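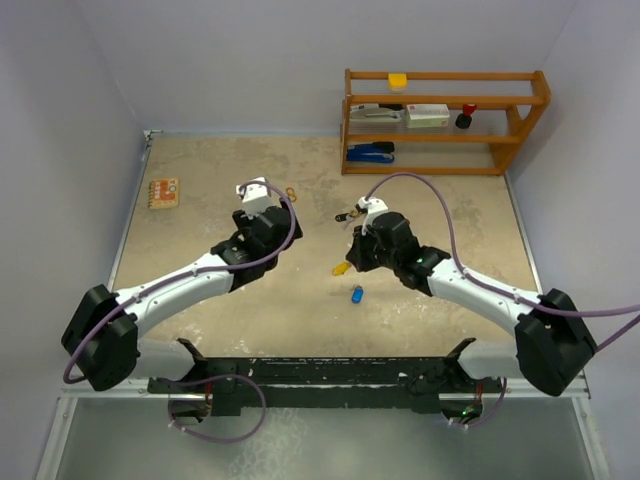

Notebook 3, p. 482

April, after lunch

Finally giving the bench top a page of its own, and I'm so glad I did! I've worked on this thing for months and never really looked at the color. It's beige, fine, but there's a lovely mottled tan in it, with darker gray-brown blotches toward the back wall. Hema Ramasamy says it reminds her of river sand. I say toast.

Wear is mostly where I'd have guessed: white scuffs and worn flecks near the front edge, and more at the lower right. The thin metallic strips down both sides are going on the list for a proper wipe — same for the back-left corner fitting, which has dark marks on it. Try mild soap there first, Prakash, before you get out the good stuff!

Two test patches to do, both on the offcut and not on the bench. One with the Kikport wax, one with plain oil. I really want the wax to win (it smells wonderful).

Bindu wants the blotches sanded back. Please, no! They're the best part. If we have to touch anything, let's stick to the front edge and leave the back alone.

Still to find: the soft pads, and whoever has my short ruler.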